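Notes from the Plirau open day

Got back last night, typing this up fast before I forget the half of it. For those who asked: yes, worth the drive. No, I did not buy a chair.

Plirau is the training salon and spa out past the old rail yard, the one that took over the Motollow building. They opened the doors for one day in January 2024 to salon owners, students and anybody thinking of renting a station. I went as an owner with one tired shop and a color room the size of a closet. So read this with that in mind.

Parking first. Free, behind the building, full by the time I got there. Street was fine. Sign-in at the front desk, name sticker, a paper cup of mint tea. Nice tea. Coats go on a rail by the door, bring one you can spot again, mine is black like everybody's.

Parveen Bhutto runs the education side and did the main tour. Fast talker, knows her stuff. Cutting floor has 19 stations, all facing the windows, which I loved. Daylight on color is everything and my own place has none. She said they moved the mirrors twice before they opened, first layout had clients looking straight into the afternoon sun. Stations rent by the day or the month. Monthly gets you a locker and your own key code. Towels extra. Ask about towels, the sheet they hand out does not mention them.

Shampoo area is off to the side with a half wall. Quiet, lights low. I sat in one of the basins, the Truvel ones with the tilting neck rest. Better than mine. My neck is bad and I would have stayed there all afternoon if there hadn't been a line behind me. Price on those is painfull, I asked. Going to sit on it till September and see how the year goes.

Color bar next. Open shelves, everything labelled on the front edge in big type, scale built into the counter so you weigh as you mix. Parveen keeps a log of what gets washed down the sink at the end of each day. She started it with the students and then the staff got competitve. I am stealing this. We throw away so much product and I never write it down.

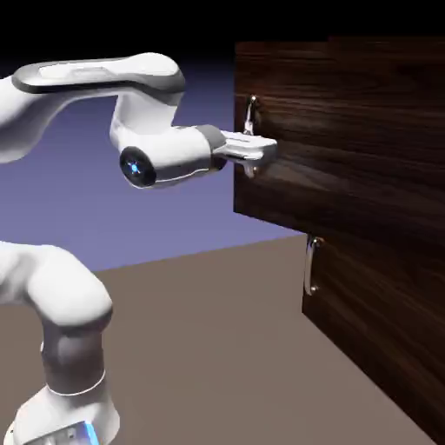
Robot arm reaching toward a dark wooden cabinet (computer rendering).

Spa side after that. Smaller group, shoes off, which I wasn't ready for (holes in sock). Nayara Tavares took us round. She does facials and brows and teaches the skin course, which runs 128 hours, evenings and some weekends. There are 5 treatment rooms. Two were shut for clients, they kept taking bookings through the open day, bit odd but ok, bills to pay. The ones we saw were plain and warm. Dimmers next to the bed so you don't have to cross the room with wet hands. Hooks at the right height. Somebody who really does treatments planned those rooms.

Nayara did a short brow demo on a student. Mapping, wax, tidy up, done before my tea went cold. She talks to the client the whole way through, tells her what is coming. Good for the new ones to see. Question from the back about lash lifts, she said not on the course yet, maybe later. Question about patch tests, she was very firm, every client, every time, and she will send people home. Good.

Retail corner by the exit, of course. Mostly Rangel, their shampoo and a hand cream that smelled of fig. Hand cream was $19. Put it back. Picked it up again. Bought it. The bigger set with the scalp oil was $54 and I did walk away from that one. They give a discount if you rent a station, didn't catch how much.

Lunch was sandwiches and ran out early. Eat before you come if they do this again. Bathroom clean, one only, expect to wait.

Talked to a couple of renters on the way out. One happy, said she filled her book in her first few months, mostly walk-ins from the apartments opposite. The other said the music is too loud on busy days and you can't turn it down at your own end. Both said the front desk is great and rebooks people without being asked.

Would I rent there? If I was starting over, probably yes. With my own lease, no, but I will be sending my junior for the skin course if she wants it. Next intake is not up on the board yet, you put your email on a list at the desk.

Things to chase: price of the neck rests on their own, whether Parveen will share the log sheet, the name of whoever did the window film. Will add the answers underneath when I get them.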